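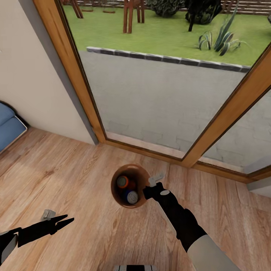
Teleoperation ist der Teil der Vorlesung, auf den ich mich jedes Jahr am meisten freue, und gleichzeitig der, bei dem im Praktikum am lautesten geflucht wird. Ihr steuert beide Arme selbst, und der Lerner bekommt später genau das, was ihr vormacht (inklusive Zittern, Umgreifen und Denkpausen!). Nehmt die Szene mit dem runden braunen Behälter auf dem Dielenboden: Der rechte Greifer ist schon dicht am Rand, der linke steht offen daneben. Da müsst ihr euch entscheiden, welcher Arm arbeitet und was der andere so lange macht. Mein Rat: ruhig halten. Jede nervöse Bewegung links lernt die Policy brav mit.

Zur Erinnerung aus Teil 1: Eine Demonstration ist eine Folge von Paaren aus Beobachtung und Aktion. Bei Behavior Cloning minimieren wir den Fehler zwischen unserer Aktion und der vorhergesagten, fertig. Das klappt wunderbar, solange der Roboter dort bleibt, wo wir auch waren. Kommt er ein bisschen vom Weg ab, sieht er Zustände, die in keiner Demo vorkommen, und der Fehler wächst mit jedem Schritt. Macht deshalb ruhig ein paar Demos, in denen ihr schief anfahrt und dann sauber korrigiert.

Noch ein Wort zu den Kameras. Die Übersicht von oben ist bequem zum Steuern, aber kurz vor dem Kontakt schaue ich fast nur noch auf die Nahansicht. Frau Ebihara macht es genau umgekehrt, probiert beides aus.
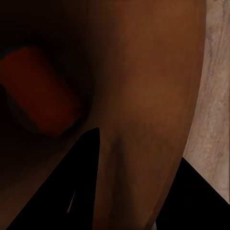 Abb. 2: Nahansicht mit zwei schwarzen Greiferfingern an der gewölbten braunen Fläche.

Für die Übung braucht jede Gruppe 40 Demos. Abgabe ist der 22. Juli 2024, Fragen bitte vorher an Domingo Mansilla. Im Protokoll will ich sehen:
- Startpose beider Arme
- wann ihr den Greifer schließt und woran ihr das festmacht
- welche Demos ihr verworfen habt und warum

Gruppe Nomura/Chiba: Bei euch fehlt noch Durchlauf 526.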